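Setting up a two-arm table in a shared workshop

Posted 2020-07-21 by Joana Magalhães
Filed under: Workshop builds

These are the steps we followed to put two robot arms on one table at Drurnden, the shared workshop where I rent bench time. Rui Gouveia did the wiring and I did the frame and the teaching sessions. The arms are kits, so I won't cover putting them together. You need the arms already built and their joints numbered.

What you need

Two arms with two-finger grippers
A solid wooden top
Black aluminium extrusion for the sides and the near edge, plus T-nuts and bolts to suit
One flat mounting plate per arm
At least one clamp
A small raised shelf
Cable ties, and more of them than you think
A set of things to pick up

1. Fix the rails

Lay the long rails down the left and right sides first. Put the T-nuts in before you close off the ends. I forgot and had to take one rail off again. Leave everything finger tight until the cross rail is on and you have measured both diagonals. Ours differed by 4 mm on the first try. Push the long corner in, measure again, then tighten from the middle outwards.

2. Mount the arms

Stand one arm beside each side rail, facing the other. Set the plates far enough back that both grippers can reach the middle of the top, but neither can reach the other arm's shoulder. To find that distance, leave the power off, move the arms by hand and mark the furthest point of each with masking tape. On our table the two marked areas overlap by 46 cm, and we do all the shared work inside that strip.

Bolt the plates down. Borghild Hovland tried her first pair with clamps alone and the bases crept a little every session, so her saved positions were no good after a few days.

3. Run the cables

Leave a loop of slack above each moving joint, then bring the bundle down to the rail and tie it there. Move the arm through its full range before you trim the ties. If the loop goes tight at any point, undo it and give it more. Power should leave the table on the outer side, well away from the middle.

4. Lay out the first task

We started with dishes. Place the shelf along the far edge and decide which items belong on it. Put the rest on the open wood where one arm can reach them without help. 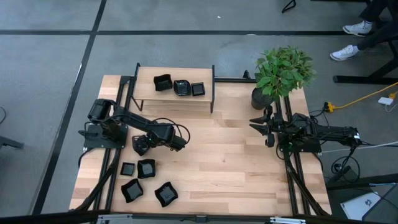

Three dishes on the shelf, four more under the left gripper, and the plant at the end of the shelf.

Mark the position of the shelf legs with a pencil. If the shelf moves, every recorded position on it is wrong. Set the approach height next. Ours is one hand's width above the tallest item, and the arm goes back up to it between every pick.

Run the first few picks at the lowest speed in the Wallico controller software. Keep one hand near the stop switch and leave the second arm parked. Only bring the second arm in when the first has done ten clean picks in a row.

5. Check the view from the wrist

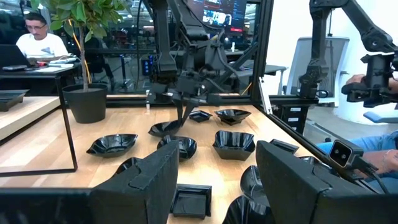
Wrist cameras need their own check, and it is worth doing before you record anything. Open the live view and lower the gripper slowly towards the table. You want both fingertips in view the whole way down, with enough table between them to line up on a rim. Then look at how the dishes show up. Glossy black ones are a hard case, as the light bounces off the inner folds and a bright patch can pass for an edge. Move your lamp until the patches shrink, or turn the exposure down one step. Check what overlaps as well: with twelve dishes out, the fingers hide parts of the nearest ones, so start with fewer if your software loses track of them.

Lock the exposure once you are happy with it. On automatic, ours changed each time a person in a white shirt walked past.

6. Record and save

Save each session under the date and the name of the layout. Write down the lamp position too. We have 1,129 recorded picks so far, and the early ones are hard to use as we didn't note any of this.

Problems we had

Gripper closes on air. The height is usually right and the sideways position is off. Check the plate bolts first, then run the homing routine again.

Dish tips when gripped. Pointed and wavy rims give the fingers very little to hold. Go for a flatter stretch of rim and close more slowly.

Arm stops halfway and reports a fault. Twice this was a connector pulled out by a short cable. See step 3.

Arms block each other. Give one of them the right of way in the shared strip. Ours is the left.

I plan to add a page on handing an item from one arm to the other, probably in December. Rui has the wiring diagram if you want a copy, so leave a comment and he will send it.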